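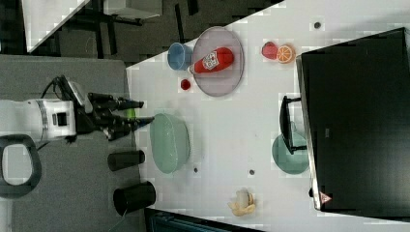

From the Supper Table

April has been a funny sort of month for salad. The lettuce in my own bed is up and looking pleased with itself, the radishes are all leaf, and meanwhile I have been eating snap peas as fast as the Hendetti farm stand can put them out (they open at 8 and I am usually there before the coffee has done its work). If you have only had them boiled, please do me a favor and try them raw, sliced thin on a slant, with lemon, a little salt and more mint than you think you need.

That brings me to our spring potluck, which is back in the long room at Ondisine and starts at six. Ilham Kusuma is making her cucumber salad again, the one with toasted coconut and lime, and I have been told very firmly to leave room for it! Bring a cold dish that serves 9, give or take a hungry teenager, and dress anything leafy at the last minute.

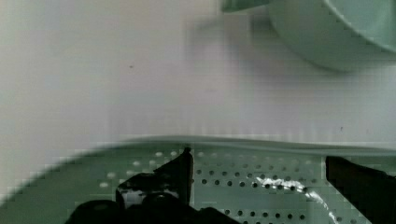 A pale green bowl on a white tabletop.

Thank you, too, for everything you gave to the seed fund over the winter. We finished at $2,567, and $825 of it has already gone into beans, squash and a good many packets of basil, all waiting on the shelf by the door for anyone with a sunny windowsill. Take what you'll plant, and if you have a spare tomato cage or two at home, I would dearly love to borrow them until fall.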